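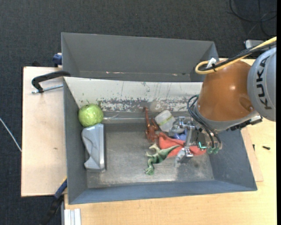
The metal bins at Skutlow came from a restaurant that was closing, and the woman who runs the secondhand store's sorting room has used them ever since. She has 9 left. "Cardboard gets soft by spring," she said on a Thursday morning, before the doors opened. "Baskets snag on everything." The bins take a lot of wear. The paint on the rear wall of one is chipped in a band along the bottom, with a plastic jar, a brown toy animal and a piece of coral-red cloth lying in front of it.

Mixed lots are most of what she handles. People empty a drawer into a bag and bring in the bag. In May the store took in 107 bags, and almost all of them had toys and kitchen things together.

"I don't sort by what it's worth," she said. "I sort by where it has to go next." Cloth goes to the wash. Jars go to the sink, and any without a lid go to a craft group called Brurura, which uses them for brushes. Toys get looked over for loose parts and wait on a shelf.

She tried a labeling system called Stundent for two months and gave it up. The stickers left glue on the plastic. Now she writes on masking tape.

Asked about the scratches, she said she had thought about repainting. A shop on Dobos Street quoted her 100 dollars a bin. "For that I can buy new ones," she said. "They'd look the same by Christmas."

She keeps each bin less than half full – a rule she made after a glass lid broke at the bottom of a deep one. The next delivery was due at ten, and she wanted the table clear before then.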